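Textiles 2 – Group Project Report
Does cold washing fade printed cotton less?
Kamala Sundaram, Roy Heywood, Divya Rodrigues
Supervisor: Jagadeesh Shenoy

Why we picked this

Divya's aunt says never wash prints warm. The care labels say warm is fine. Wanted to see who was right. Also cheap to do, we had 3 weeks and not much budget.

What we used

One length of printed cotton from Salian, the shop on Ullham Road. Cut into 24 squares, edges zigzagged so they wouldn't fray. Half for cold, half for warm. Same detergent for all of them, Skunik powder, no softener. Two squares from each half were kept back unwashed to compare against.

Method

Washed each set on the short cycle, spin at 400. Line dried indoors, out of the sun. Repeated until we ran out of machine time (the laundry room closes at 9 pm and we got thrown out on Thursday with a load still going, that load was redone). After every wash we scored the color by eye against the unwashed squares, from 0 (no change) to 5 (badly faded). Three of us scored separately and then we took the middle score. Should of done it blind. Jagadeesh pointed this out and he is right, we knew which pile was which.

Results

Warm squares faded more, but only in the reds and pinks. Greens and grays hardly moved in either set. Cold set stayed at 0 or 1 the whole way through. Warm set got up to 2 by the last wash, and one square was a 3 – Roy thinks that one was near the selvage and the dye was thinner there. Can't prove it. 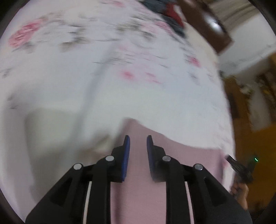 Shrinkage we didn't plan to measure but did anyway. Warm squares came out a little narrower than they went in. Didn't write down the starting sizes for all of them so no table for this part, sorry.

Problems

No blind scoring. Only one fabric. Lighting in the studio changes a lot between morning and afternoon and we scored at diferent times. Sivaprasad Nadar from the other group lent us a daylight lamp for the last round, which helped, but then the last round isn't really comparable with the earlier ones.

Next time

Use a second fabric, maybe a darker one. Borrow the lamp from day one. Measure everything before it goes in the machine. Divya wants to try line drying outside vs. inside, as a separate project in October.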